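I quit keeping a paper budget in my twenties and went back to it last October, after the bank app I had been using changed its layout for the third time. I wanted to write down how it has gone, mostly for my cousin Annatjie Nel, who asked me twice and got a bad answer both times.

The notebook is a plain ruled one, 80 sheets. I draw one line down the middle of the page. Money in goes on the left and money out goes on the right. I tried categories the first month and dropped them. I could never decide if cat litter was groceries, and I was spending more time on that than on the numbers.

What I do now is write the shop and the amount, and put a small mark next to anything I didn't plan to buy. At the end of the month I add up the marked ones. The first month came to $558. I checked it again with a calculator and got the same figure.

A good part of that was lunch. I work across the street from the Tandine, and their soup is good, and I had got into the habit of going over at noon without thinking about it. I still go, but I write it in ahead of time now, so it doesn't get a mark. Ashton Quinlan at work says that is cheating. Maybe it is. The total for lunches went down all the same, and I think it's from having to write it in the night before, when I'm not hungry.

The rest was small stuff. Batteries, a phone cable when I already had one, a second bottle of the same shampoo. There was also a magazine subscription I thought I had canceled. It took me 2 phone calls to get rid of it and I got one month back.

I do the entries after supper, before the dishes. I keep receipts in my coat pocket during the day and throw them out once they're written in, except for anything with a warranty. Those go in an envelope in the hall drawer. If I skip an evening it's fine. If I skip three I start guessing, and then the page doesn't match the bank and I have to sit down with the statement.
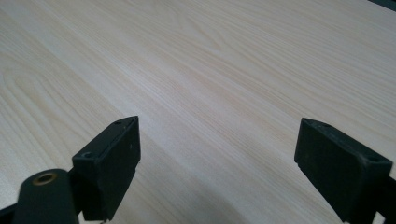 The car is the thing I haven't worked out. The insurance comes twice a year and it makes those months look terrible. Annatjie divides hers by six and writes a piece of it in every month as if she had paid it. I tried that and kept forgetting which money was real. For now I have a separate page at the back with the big bills listed by month, and I look at it before I buy anything over a hundred dollars.

I have $2,000 set aside for repairs, and so far I've only used it for a tire. The brakes are next. Muller quoted me a price over the phone but wants to look at the car first, so I'm taking it in at 8 in the morning before work. I'll put the bill on the back page when I get it.

Contact | © Waltov Notes | Back to top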